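Jivbridge Hand-Held Gripper, Demonstration Recording Kit

Two-finger hand-held gripper for recording manipulation demonstrations without a robot arm. The operator works at an ordinary table, and the recordings are used to train a policy that runs on the matching arm-mounted gripper. Supplied with a camera mount, spare fingers and the Jesorum recording software.

Each episode is saved as video with gripper width and hand pose on the same clock. Episodes can start with the target object anywhere in view, including well outside the fingers. We recommend varying the start position from one episode to the next. 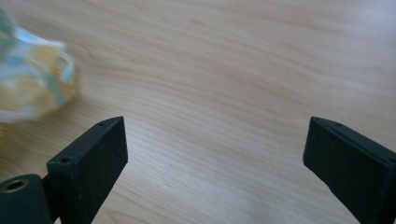 The method was tested by Sneha Rawat and Mohit Solanki at the Lodhi lab in February. They recorded 1000 pick-and-place episodes on soft packaging, the hardest group of items in their set. The software's pose check passed 973 of them. The other 27 were dropped for tracking loss, mostly during fast wrist turns, and were not used in training.

Policies trained on episodes with varied start positions reached for off-center items more reliably than those trained on centered starts only. Results on clear film were weaker, and more episodes are advised for that material. The Tallberg mount was used for all arm trials.

In the box
Hand-held gripper with fingers fitted
Spare fingers, 4
Mounting screws, 16
Camera mount
Calibration card
USB cable

Camera and computer are not included. Fingers are wear parts and can be ordered separately. Recalibrate gripper width after changing fingers.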